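How to Season and Care for a Wooden Cutting Board

Posted Wednesday, December 7, 2022

A wooden cutting board dries out with use. Washing pulls the oil out of the surface, the grain lifts, and sooner or later the board starts to feel rough and look pale. Oiling it now and then fixes most of this. The job takes ten minutes of work and a night of waiting.

What you need

Food-grade mineral oil
A clean cotton cloth, or an old T-shirt cut up
Fine sandpaper, if the board is rough
Coarse salt and half a lemon, if the board smells
Board wax (optional)

I use the Nalla mineral oil because the bottle has a narrow spout and doesn't drip down the side. Any food-grade mineral oil from the pharmacy aisle does the same job. Don't use olive oil, corn oil or anything else you would cook with. They go sticky and then they go rancid, and the smell is hard to get out of the wood.

Step 1. Clean the board

Wash both sides with warm water and a little dish soap. Use the soft side of the sponge. Rinse it fast and don't let it sit in the sink.

If it smells of onion or garlic, sprinkle coarse salt over the wood and rub it in with the cut side of the lemon. Leave it for 10 minutes, then rinse. A bad smell may need two rounds.

Step 2. Let it dry

Wipe the board with a towel and stand it on its long edge overnight. Both faces need air. A board left flat on the counter dries on the top only, and that is how boards end up cupped.

Don't speed this up in the oven or on a radiator. I split a good maple board that way one October and had to throw it out.

Step 3. Sand it if you need to

Run your palm across the wood. If it feels smooth, skip to the next step. If it catches, sand lightly with the grain. Deep knife marks won't come out with fine paper, so start with something coarser, around 100 grit, and work up from there.

Sand both faces, even if only one gets used. Wipe off the dust with a barely damp cloth and let the board dry for another hour.

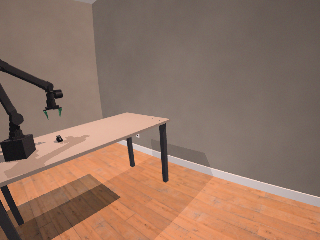
Step 4. Put on the oil

Pour a puddle of oil about the size of your palm in the middle of the board and spread it with the cloth, going with the grain. Add more until the whole face looks wet. Then do the edges and the other side. The end grain soaks up the most, so go back over it a second time.

Stand the board on edge again with some newspaper under it. Leave it overnight if you can. Four hours will do if you need the board for dinner.

In the morning, wipe off whatever hasn't soaked in. If the board looks dull in patches, those spots were drier than the rest and want another coat. A new board usually takes 3 coats, one a day. A board that's been kept up only needs one.

Step 5. Wax it (optional)

Wax goes on over the oil and slows down how fast water gets in. I've tried two. Orby is soft and spreads easily but has to be redone more often. Rees is harder and lasts longer, and you'll want to warm the tin in a bowl of hot water for a few minutes first.

Rub on a thin layer, wait 40 minutes, and buff it with a dry part of the cloth. If it still feels greasy, you used too much. Keep buffing.

How often to do it

Once a month is fine for a board that gets used every day. For one that comes out on weekends, every couple of months. The easy test is to flick a few drops of water on it. If they bead up, leave it alone. If they sink in and leave dark spots, it's time for oil.

Winter is harder on boards than summer. Once the heat is on in the house I check mine more often.

Common problems

The board is sticky. Either there's too much oil on it or somebody used cooking oil. Wash it with soap and warm water, dry it well, and see how it feels. You may have to sand it.

The board rocks on the counter. It has cupped a little. Lay it with the hollow side down on a damp towel for a day and check it. Small warps often come out. Big ones don't.

There are black spots. That's usually mold. Sand past it if it's shallow. If it goes deep or follows a crack, get a new board.

The oil won't soak in. The board may have a factory varnish on it. My Juketti board did, and it had to be sanded back to bare wood before any oil would take.

Spoons and rolling pins can be done the same way. I do mine with whatever oil is left on the cloth.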